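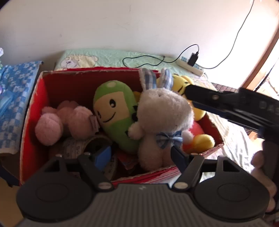 Iltby Two-Hand Toy Box, release 1.1

Recordings of people taking soft toys out of a box and putting them back, using two hand-held grippers. 2,170 episodes, all collected in homes in Broltden. Last updated Monday, October 5, 2026.

If you downloaded release 1.0, read the next section before you train on it.

Known fault: right-hand clock and jaw width

In 181 episodes of release 1.0, the right gripper's data was saved with the wrong timestamps. The right stream runs 112 ms behind the left one. When played back, the right jaws close on a toy after the toy has already started to move. The left stream is correct.

The cause was in the Dunne logger. Both grippers are supposed to take their time from the same source when a session starts. If the right gripper lost its connection and came back during a session, the logger restarted its stream from a saved offset and did not ask for the time again. Nothing was printed on the operator's display. The file passed the converter's checks, which only looked for gaps and for timestamps that went backward.

A second problem shows up in 37 of those episodes. After the reconnect, the jaw width channel on the right gripper kept repeating its last value. The video and pose are usable, but the width is a flat line until the end of the episode. We could not recover it.

How it was found

A policy trained on release 1.0 was run on a two-arm bench setup. The left arm picked up plush toys normally. The right arm often closed too late and pushed the toy down into the box. On one run it kept pushing against the cardboard until the force limit tripped and the arm stopped. No one was hurt and the arm was not damaged. We first blamed the force limit setting and spent most of February on that before comparing the two streams directly.

What changed in 1.1

The affected episodes have been shifted so that left and right line up. They have clock_fixed set to true in episodes.csv.

The episodes with a stuck width channel are still included, but they have been moved to the folder width_bad. The default loader skips them. Use them for video or pose work only.

The Wosis converter now rejects a file if either width channel holds a single value while the wrist pose is moving for more than a short stretch. This also rejects some good episodes where the operator carries a toy for a long time, so check the reject list by hand.

The logger now asks for the time again after every reconnect and beeps if it gets no answer.

Contents of each episode

left.mp4 and right.mp4, one video per gripper
pose.csv, wrist pose for both hands
width.csv, jaw opening for both hands
events.csv, connects, drops and reconnects
note.txt, only if the operator wrote one

Things to watch for

Boxes were used as they were found in each home. Some have soft or torn rims, and the contents are mixed, with paper and packaging in among the toys. Plush gets squeezed between the jaws and the box wall, so a small jaw opening does not always mean a grasp.

The other gripper and the operator's hand can come into view. Do not treat them as part of the background if you mask the video.

Cords and power strips may be near the box. Do not replay recorded motions on a real arm without clearing the area first, and keep the speed limit on. Do not replay release 1.0 on hardware at all.

Reporting

Send the episode ID and the matching lines from events.csv to the Iltby tracker. Reports without the events lines take much longer to check.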